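I said I'd write up how we've been teaching a robot arm to tidy things away, and I've put it off since March, so put the kettle on. It's a long one and I'll number the posts so you can find your way back if the dog needs letting out.

1/
For anyone new: I'm Neville, I used to mend lifts, and I now spend my working hours at a small outfit called Trinier showing machines how to do jobs that most of us do with half a mind on the radio. Picking up, putting down, putting away. It's the nicest job I've ever had and also the one I find hardest to explain to my sister.

2/
There are two ways we do the showing. One is remote control, where you sit at a pair of handles and the arm on the other side of the room copies you, a fraction late. The other is by hand, where you leave the arm at home altogether and carry a gripper about with you, doing the job yourself with its fingers in place of your own.

3/
I started on the remote kit, which we call Joo, after nothing I've ever been able to establish. My first go was lifting a mug off a shelf. I was so pleased with the lift that I forgot I'd have to put it down again, and I sat there holding it in mid-air like a man waiting for a bus. Gun-woo Hyun, who trained me, very kindly said "whenever you're ready, Neville".

4/
What gets you with remote control is that you can't feel anything. You squeeze and you watch, and you learn to read a box by how its sides start to bow in. After a fortnight I was decent at it. After a month I caught myself reaching for the marmalade at home at half speed, with my elbow out.

5/
The hand-held way is much quicker, and you can take it anywhere: kitchens, bedrooms, a cousin's garage. You feel a little of the grip through the handle, which helps enormously. The trouble is that you get too clever. Your wrist wants to do things the arm can't, and every one of those lovely little twists is a lesson the robot can't use.

6/
So the rule Do-yoon Na drummed into us is to move as though someone were learning the steps from you on a dance floor. Come in from above, stop, close, stop, lift. Those stops feel silly when you're doing them. They show up beautifully afterwards when the arm has a try by itself and you can see it wait for its grip!

7/
Numbers, as a few of you asked last time. The putting-away set, Fletadari, stands at 2,453 finished goes. Of those, 730 were done on the remote handles and the rest by hand. We threw out another 300 along the way, and a good many of those were mine from the first weeks, when I was still hurrying (lift engineers are paid by the job, it leaves a mark on you).

8/
A word on mistakes, because I had this wrong for ages. If you fumble a box and pick it up again neatly, keep it! The robot is going to fumble too and it needs to have seen somebody recover. What we bin is dithering, where the fingers hover and wander and change their mind. Heriberto Ñahui can spot a ditherer from across the room and he'll bring you a biscuit and send you for a walk.

9/
Choosing what to put in front of the gripper is half the fun. Identical wooden blocks on a clean bench will teach it to handle identical wooden blocks on a clean bench. What people really have at home is packets of different sizes, a bottle that rolls, something flat that won't be pinched from above, and soft stuff all round that moves when you brush past it.

10/
Small cartons and a pill bottle in a cardboard box on a bed make a good honest test. A mattress gives when you lean on it, so the box is never quite where you left it, and with the flap standing up at the back you learn to make your approach from the front. I like the bottle best when it's lying on its side, as you have to decide which way to turn your wrist before you go in.
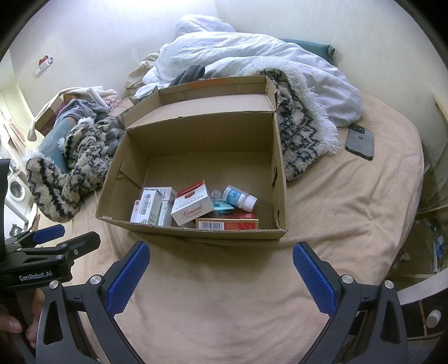
11/
How to do a go, if you ever get the chance. Look at the whole job first, hands still. Pick the thing you'll take and stick with it, even if you spot an easier one halfway. Keep the fingers open a bit wider than you think you need. Close gently, count one in your head, and lift straight up until you're clear of the sides. Only then turn away.

12/
And vary it, please. Bo-ram Do looked through one of my afternoons and found I'd taken the left-hand packet first in 60 goes running. I had no idea! The robot had noticed, of course, and went left every time, even when there wasn't anything there. I now roll a die before each one, and I've become quite fond of the die.

13/
Somebody asked whether remote control is pointless now that we've got the hand-held sort. Not to my mind. On the handles you can only do what the arm can do, so every go is one it could copy. For awkward corners and heavy things I'd still pick the handles, and I'd pick them for teaching beginners patience too.

14/
Next up is the laundry job, which we're calling Trirari, and I've been told socks are included. I've practised on my own and they are dreadful little things, they fold over the fingertips and come along when you've let go. If any of you have a trick for picking up a single sock with two stiff fingers, my replies are open and I'll try the lot.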